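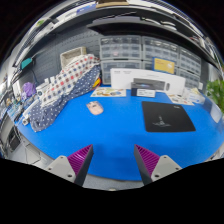
Gripper drops the mouse when placing it on the pad. New inserts or new pads?

Asked 28 May 2018

We have a two-finger hand-held gripper with the purple ribbed inserts and a flat gray contact strip on the inside of each finger. The job is dull: pick up a small computer mouse, put it on the mouse pad, repeat. It was fine in March. Now the mouse twists as it's lifted and sometimes slides out.

Stelstead, who sold us the fingers, say the inserts are a wear part and want 79 for a pair. I'm not convinced. The ribs look fine to me. Has anyone had inserts go bad after 442 cycles? That's what my log says.

3 answers

Answer 1 (accepted)

I'd keep my money for now. Ribs that are going tend to tear near the thin end of the wedge first, and you'd see it. Check the boring things:

Wipe both strips with a damp cloth, no solvent. Skin oil off a mouse is plenty to make them slick.

Put a straightedge across both mounting plates. If one finger sits proud, the grip pushes off center and the mouse turns. Slacken the screws on that plate, square it up, tighten a little at a time.

Close the fingers on a strip of paper and pull. Same drag top and bottom or it still isn't square.

Then run 7 picks and see. My bet is the screws.

Answer 2

Just buy the Ornoso ones, way better

Answer 3

Partly agree with the first answer, but I wouldn't trust "the ribs look fine". Mine looked fine too and one had gone soft. Press each with a thumb and compare. Swap left and right if your plates allow it: if the twist changes direction, it's the insert. Stelstead told me 379 cycles was "end of life" and I'm still on that pair, so take their number how you like.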